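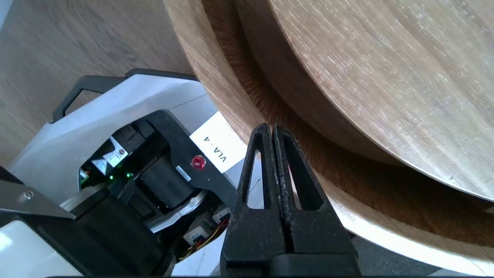
Round wood with a pale oak look, close up.

Virkport has held its hotel fit-out open day every January for years, and I went expecting to be sold to. I was. The pitch this time was the "long-stay room", which the Parnell people say guests will happily occupy for months. The rent is a good deal less modest than the room.

We were walked round in groups of up to 10, too many for one bedroom, and I spent most of the talk in the corridor reading the carpet samples.

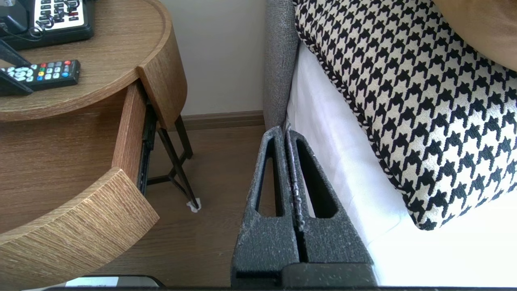 Bedside table, round top with a raised rim.

Fedar supplies the furniture. Their stand promised 400 finishes, and every one I was shown was beige or nearly so. I asked what happens when a panel chips and got a brochure.
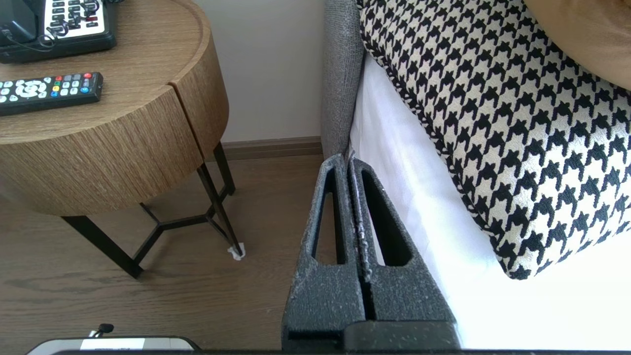

Wongsuwan, reading my notes over lunch, thought I was being unfair: long-stay guests want plain rooms, and plain is cheap to put right. Perhaps. I'd still like to see the repair bills – the brochure didn't have them.

Lunch was soup, and good. The afternoon talk on laundry costs overran badly, and the

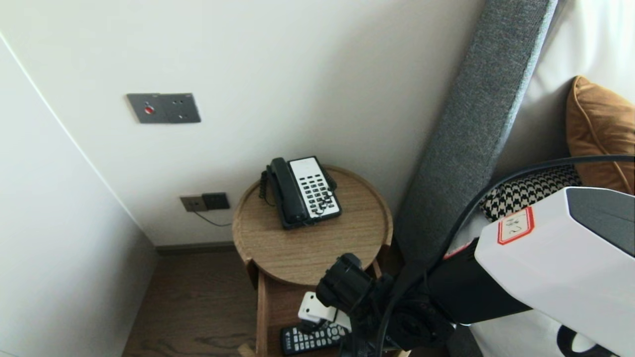 promised question time shrank to 9 minutes, most of it taken up by a man asking about parking. I left with two tote bags and no prices.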